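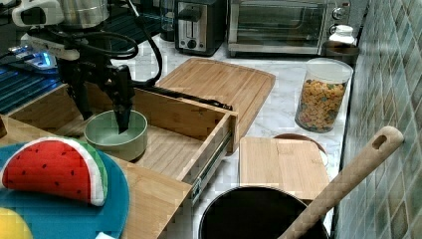 May | By Bronwyn Quinlan

The toy library on Massawe Street has reopened its play kitchen corner after closing for three months to replace worn-out furniture and dishes.

The new corner has bamboo cabinets with drawers that slide on metal rails, a white marble countertop and a fresh supply of plates and bowls. Plush fruit takes the place of the old plastic food, which had cracked and was hard to clean.

Sharon Laizer, who manages the library, said families had asked for drawers that children could open on their own.

"The old ones stuck all the time," she said. "Kids would give up and leave everything on the floor."

The work cost $3000, with $1000 of that coming from Nindum, a housewares store two doors down. The rest was raised at a bake sale and a spring book sale.

Up to 9 children can use the corner at a time. It opens at 10 a.m., and parents are asked to stay in the room. Toys from the corner cannot be borrowed.

Contact us | © Fumis Local News | Back to top

We use cookies to improve your visit. Accept | Settings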